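Staff who look after desks and tables at the Zukcombe and Skirstead reading rooms should follow the steps below when cleaning wood-veneer surfaces. The procedure applies to light and dark finishes alike.

1. Clear the surface and remove dust with a dry, soft cloth.
2. Add 2 drops of mild dish soap to a small bowl of lukewarm water.
3. Dampen a second cloth, wring it out well, and wipe along the grain.
4. Dry the surface at once with a clean towel.

Do not spray liquid directly on the wood. Veneer is thin, and moisture that enters at a seam may lift the edge.

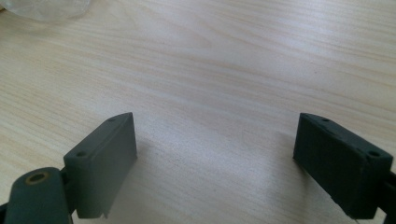
*Golevside Facilities Handbook, p. 514*

Pale veneer can look clean under bright light while a film of soap remains. View the desk from a low angle before returning it to use, and repeat step 3 with plain water if streaks are present.

White rings left by cups should be allowed to dry for 7 days before any treatment is tried. Many fade during that time. Rings that remain should be reported to Bernadette Lynch, who will decide whether the finish needs repair. Sanding is not permitted.

Cloths are washed without fabric softener and stored dry. Requests for supplies are sent to Flora Morrison by the end of June each year.

Revised 31/10/2020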